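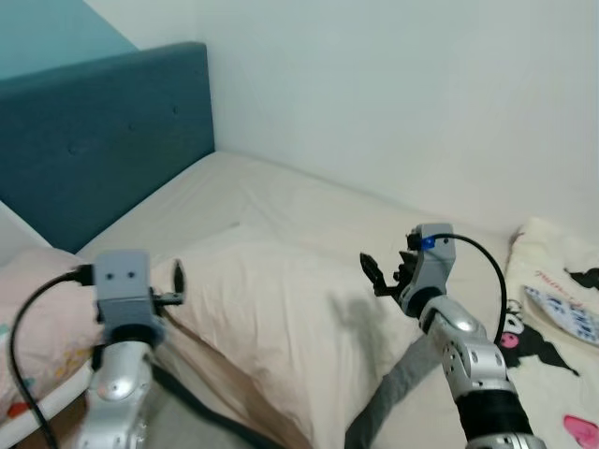
Soft goods remain the awkward end of gripper testing. A rigid block has one width and keeps it. A pillow has whatever width the jaws leave it with, and a sheet has almost none until it folds.

The Dunar trial, run in July by Štefánia Jireš and Arash Moradi, set two jaw designs against the same household fabrics on a two-armed platform. The Drernel jaw has coarse teeth and a wide opening. The Ganov jaw is narrower, with flat pads and a lower closing force. Each was given 16 attempts at lifting a pillow by one corner and 16 at drawing a cloth across a chair back.

On the pillow, the Drernel did better. Its teeth caught the cover even when the approach angle was poor, and the filling gave the controller enough resistance to register contact. The Ganov needed a visible crease to aim for and often closed on air.

Cloth reversed the result. A single layer gives almost no force signal, so Moradi set the jaws to close to a fixed position and hold there. With flat pads this worked well. With teeth, the fabric tended to snag on release, and 2 runs were stopped by hand.
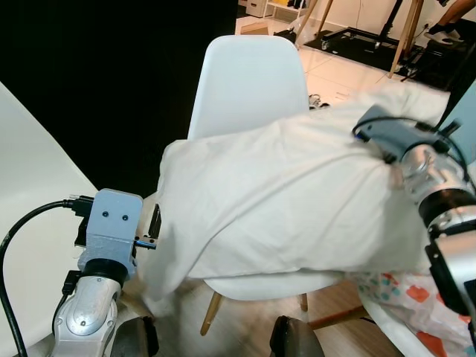
Cloth test: the right gripper pinches an upper corner while the left works at the folds lower down.

Cable routing took more time than expected. The gripper lead plugs in at the side of the housing, and a loop that is too short pulls on the connector when the wrist turns. Jireš settled on a slack length of roughly 900 mm — long enough for full rotation, though it can brush the fabric on low approaches.

Both jaws now go to the Štefanec workshop for wear checks. A padded version of the Drernel jaw is being cut for the next round, with the same closing routine and a slower release.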